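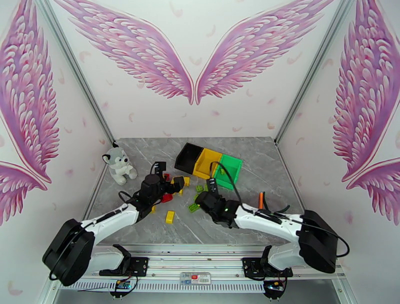
Fig. 1. Bricks and boxes: black, yellow, green. Red has no box of its own.

Unit 4 – Sorting small parts (handout, Tuesday group)

Bring this back next week, we use it again for labels.

Start from Fig. 1. Three joined boxes, open tops, set at a diagonal toward the back. Bricks spread out in front. Yellow and green are easy, they have a box in their color. Red is the question. And what is black for, if no brick is black?

Answers from last term's group, not ranked:
- black = red. A rule you have to remember. Fine if one person sorts, weak if five do.
- black = "everything else". Most people pick this. Fills up first in real life.
- black = not yet decided, emptied at the end of every session. My preference but it needs discipline.

Write down which one you'd pick and WHY before we discuss.

Terms
Key – the feature you sort by (color, size, shape, use).
Bin – where a class goes. Bin color is a hint, a label is a rule.
Residue – what fits no class. Always exists. Plan for it.
Stray – a part that has a class but got left out on the table. Strays and residue are different problems, dont mix them up on the worksheet.

Color or size first?
Look at the yellows again. A rectangular brick near the front, smaller yellow pieces elsewhere. Sort by color and they all land in the same box, then you dig for the small ones. Sort by size and you dig for the color. With a handful of bricks no difference at all. With a full crate, big difference.

The Kiltitz crate (you'll get it in the second hour): 2,372 pieces, mixed. First pass by color gets 1,751 into a bin without anyone having to think. Leaves 621. Those are the ones that eat your time – see-through pieces, two-color pieces, wheels. Do not start with them.

Rule of thumb: over 1,000 pieces, two passes. Under that, one pass and a residue box is ok.

Box placement
- Shallow boxes: you see whats inside, but they fill up fast. Deep ones hide mistakes.
- Joined boxes stay in order. Separate ones wander.
- Set the row where your hand goes anyway. A diagonal row puts one end closer than the other – so which color goes at the near end? (The one with most pieces. Check before you set up.)
- Keep anything you aren't sorting off to the side, like the plush husky in the back left corner.

Exercise, pairs
1. Sketch the boxes in Fig. 1, add a fourth if you want one. Say where.
2. Write a sorting rule a stranger could follow. Max 19 words. Longer ones get handed back.
3. Swap with another pair. Follow thier rule exactly, even where it's silly. Note every piece you had to guess.

Guesses = gaps in the rule. Fix and try again.

Reading: Rarkow packet, part on labels only. Skip the warehouse part, we get to that in September.

Skidau Adult Learning – course office, room 19 – Back to top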